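Tethering ordinance: second reading and what the draft requires

The Perwood town council takes up the revised dog tethering ordinance at its second reading on 16 Jul 2018. The text differs from the version circulated in spring in several places, and members who wrote in support of the first draft should read the new one before writing again.

The current code dates from 1871 in its basic form. It treats dogs as personal property and addresses tethering only where a rope or chain crosses a public way. An officer who finds a dog tied in a yard without water can cite the owner under the general cruelty section, but that section requires proof of intent or gross neglect. Few citations under it have held up.

The revised draft creates a separate civil offense with no intent requirement. A fixed-point tether is allowed only while a responsible adult is on the property. Trolley systems are allowed if the running line is at least 50 feet long and the dog can reach shade and water at both ends. Choke and prong collars may not be used with any tether. Tethering is barred during a heat advisory or freeze warning, whether or not an adult is present.

Section 4 covers shelter. A shelter must have a roof, a floor raised off the ground and three closed sides, and it must be small enough for the dog to hold body heat in winter. Barrels and molded plastic units qualify if they are anchored and have a wind flap. Metal drums do not qualify. The earlier draft would have allowed them with insulation.
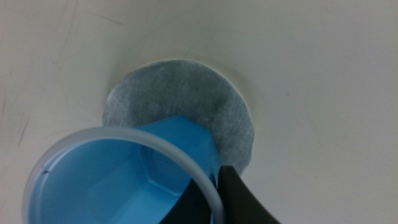

Sheyla Villca wrote to us after the first reading that the shelter section is the weakest part of the ordinance, as it sets no minimum interior size and leaves "small enough" to the officer on the call. She would tie the measure to the dog's length from nose to base of tail. Her letter has been forwarded to the town attorney with our own comments, which ask for the same change.

Enforcement stays with the animal control office. A first violation brings a written notice with a correction period of ten days. A second within a year carries a fine, and a third allows the officer to petition for removal of the animal. The office logged 318 tethering complaints last year, and nearly 284 of them concerned dogs left out overnight. Under the current code most were closed after one visit.

Two points remain open. The farm exemption in Section 7 uses the phrase "working dog" without defining it. Meron Yilma will speak on this during public comment. The second point is the effective date — the draft says October, but the fine schedule has to be adopted by separate resolution and that resolution has not been posted.

Written comments should cite the section number and go to the town clerk before the meeting opens. Speakers are limited to three minutes and must sign in at the door.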